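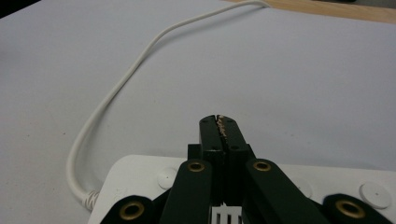
A white power strip and its cable on a white tabletop.

Skullano opens its slow-jam kitchen to home cooks this May

I've been making jam for most of my adult life and I still get a bit giddy when a pot reaches setting point. So you can imagine how I feel about this one. From May, Skullano is opening its preserving kitchen to anyone who wants to come in, put on an apron and go home with jars of their own marmalade, chutney or jam. I'm Roswitha Lammers, I started Skullano, and I'm writing this release myself (sorry to anyone who was expecting something more corporate).

We're calling the program Undier. It's a word my business partner Gudrun Mühlbauer made up while labelling plum jam very late one night, and we've never managed to agree on what it means. She says it's a verb. Anyway, it stuck.

Each session runs for four hours, starting at 9.30 in the morning, and takes 12 cooks. You'll pick one recipe from the board when you arrive, and we supply the fruit, sugar, jars and lids. If your own tree has gone mad and you've got a bucket of lemons or crabapples to get through, bring them! Just ring ahead so we can sort out the sugar. Please don't bring fruit that's gone soft or mouldy, though bruised is fine and we'll cut around it.

The recipes come from our own collection, which now stands at 137 and still lives in three ring binders with a lot of sticky pages. I went through the lot over summer with Lensa Alemayehu, who has joined us to lead the sessions, and we cooked our way down to 40 that work well in a shared kitchen. There's a three-fruit marmalade with the peel cut chunky, a tomato and chilli relish, fig and ginger jam, a green mango pickle that Lensa is very firm about, and a rhubarb and vanilla one that I'd happily eat off a spoon. Some old favourites missed out. The quince paste takes too long, and I'm sorry, I know there will be letters.

"I learned to cook by standing next to people and being told to keep stirring," says Lensa. "A recipe can tell you to boil until it wrinkles on a cold saucer, but when you've seen the wrinkle once you stop worrying about it. I'd like everybody to go home having seen the wrinkle."

For those who can't get to us, we're putting one of the recipes in this release, as I always feel a bit cheated by food announcements with no food in them. It makes enough for 4 medium jars.

Rhubarb and vanilla jam

1 kg trimmed rhubarb, cut into thumb-width pieces
900 g jam sugar
Juice of 1 large lemon
1 vanilla bean, split

Toss everything together in a big glass or ceramic bowl, cover with a tea towel and leave overnight. Next day, tip it into a wide heavy pan and warm it gently, stirring, until you can't feel any grit on the bottom. Turn the heat up and boil hard for 10 minutes, then start testing on a saucer from the freezer. Fish out the vanilla bean, skim off the foam and let the jam stand for a quarter of an hour before you ladle it into hot sterilised jars. Put the lids on straight away. It'll keep for months in a cool cupboard, and once a jar is open it goes in the fridge.

Our sugar and jars are coming from Midomov, who have been supplying us since we were a trestle table at the market, and Teuber has fitted out the new benches and cooktops. Noel Lagman from Teuber came in to measure up and left with a jar of the relish, then rang the next morning to ask for the recipe. (It's number six on the board, Noel.)

We sold over 2,000 jars from the shop last year and the thing people kept asking at the counter was how we got the colour to stay so bright. Come and find out! Mostly it's small batches and not wandering off to answer the phone.

Bookings go through Ye-seo Um, who runs our front desk and knows exactly which sessions still have a spot. She can also help with gift vouchers and group bookings, and she'd love to hear about allergies before the day. Kids from ten up are welcome with a grown-up, but they'll need closed shoes, as will you. Hot sugar and thongs don't mix.

Food writers and local media are very welcome to sit in on a session, or better still, to cook in one. Let Ye-seo know which recipe you fancy and we'll save you a pan and a wooden spoon. Gudrun will try to explain the name to you over morning tea.

Contact: Ye-seo Um, bookings and media, Skullano | © Skullano, all rights reserved | Back to top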